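Welldale Village Hall Users' Group
Minutes of the February meeting, held in the small room at 7.30 pm

In the chair: Arvid Kristiansen
Apologies were received from the Brownies and from the Rallis Singers, who had a rehearsal they could not move.

1. Welcome and last minutes

Arvid welcomed everyone, and especially the two newcomers from the table tennis club, who had come on foot from Flener in the rain and were given the chairs nearest the radiator. The minutes of the last meeting were agreed with one correction: the quiz raised £546 and not £564 as written, and the minute-taker is sorry for getting the figures the wrong way round and for the brief excitement this caused.

2. The Saturday lunches

A long and very good-natured discussion. The lunches have now been going for a whole winter and we are getting 26 people most weeks, with a few more when there is pie. It was felt that the soup has been excellent but that there has been rather a lot of leek, and the cooks took this in the spirit in which it was meant. Tăng, the new takeaway on the Rallis road, has very kindly offered to send over spring rolls for the March lunch at no charge, and the meeting accepted with great pleasure. A card will be sent.

There was some talk about washing up. At present it falls to whoever is left at the end, and it is nearly always the same two or three good souls, who have said nothing but who must surely be tired of it. It was agreed to put a rota on the back of the kitchen door with two names for each week, and anybody who cannot manage their turn should find a swap themselves. Please also remember that plates go back in the tall cupboard once dried, and not on the worktop overnight.

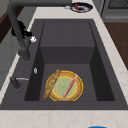 Item 2: a plate in the sink.

3. Hall bookings

The diary is filling up nicely for spring, and we had the usual muddle over the Easter week, with the toddler group and the sewing circle both believing they had the main hall on the same morning. After some kindly back and forth the sewing circle agreed to take the small room, provided the big cutting table can be carried through for them beforehand. Arvid offered to do one end of it and looked round hopefully for somebody to do the other.

The hourly charge for regular groups stays as it is until the autumn. A question had been sent in beforehand by one of the newer groups, and it was read out and answered as follows, so that everyone has the same wording.
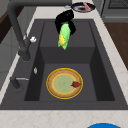
How much notice do we have to give if we need to cancel a regular booking?
Four weeks if you would like the full amount back, though if it is a matter of illness or bad weather please just ring the bookings line and we will do our best to be fair about it.

The table tennis club asked if they might store their nets in the under-stage cupboard. There is room now that the old pantomime scenery has gone, and this was agreed, with the request that the nets be put in a bag with the club's name on it.

4. The summer fair

It is early days, but those who remember last year's scramble for trestle tables were keen to make a start. We have 20 stalls promised already, among them honey, second-hand books, and the plant stall, which will be by the gate this time so that people may take their tomatoes straight to the car. The Flener band has been asked to play and has said it would love to, subject to the trombones. There was a suggestion of a dog show. Opinions differed warmly on this and it has been carried over.

Teas will be served indoors, as usual, and the main cost will be the hire of the urn. Somebody is to ask whether the church would lend us theirs.
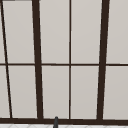
5. Redecorating

The quote for painting has come in a little under what we feared, and the meeting was happy to go ahead once the fair is out of the way. Most of the conversation was about colour. The walls are to be a soft off-white, which pleased nearly everybody, and the doors a green still to be chosen from the little pots. There had been a proposal to paint the window frames white to match, but several people spoke up for the very dark brown against the pale panes, saying how smart it looks, and by a show of hands it was decided to leave the brown be. Sample pots will be on the piano for a fortnight and comments may be written on the pad beside them.

6. Any other business

The lost property box is full again. It contains a good many single gloves, one walking stick and a rather handsome cake tin, and whatever is still there at Easter will go to the charity shop.

Thanks were given to all who cleared the path during the icy spell.

The meeting closed at 9.10 pm and there was tea. Next meeting in April, same room, and would groups please send somebody even if they have nothing to raise.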